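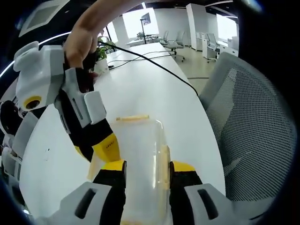
In Praise of the Clear Box

I've bought drawers, baskets, a label maker. The only thing that ever got my work table under control is a plain see-through plastic box with rounded corners. I own 17 now. Would buy more tomorrow.

People hate this opinion. Clear plastic looks cheap, they say, get the nice lidded ones from Zendstead. Fine. I had the nice ones. Put my brushes in one in October and bought the same brushes again a month later becuase I forgot the first lot existed. That's 80 dollars of pretty lid.

You need to see the stuff. That's the whole argument.

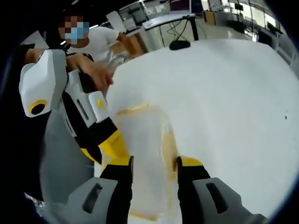
And keep them small. A big bin is a place where things go to get lost — small box, one kind of thing, done. Sticks in one. Clips in another. No "misc" box, ever. I had a misc box when I lived in Pustmont and it moved house with me unopened.

Also leave the table white and mostly bare. Fifteen minutes at the end of the day, everything back in its box. Some days I skip it and teh next morning is worse, every time.

Labels? Skip them. Still have the label maker if anybody wants it.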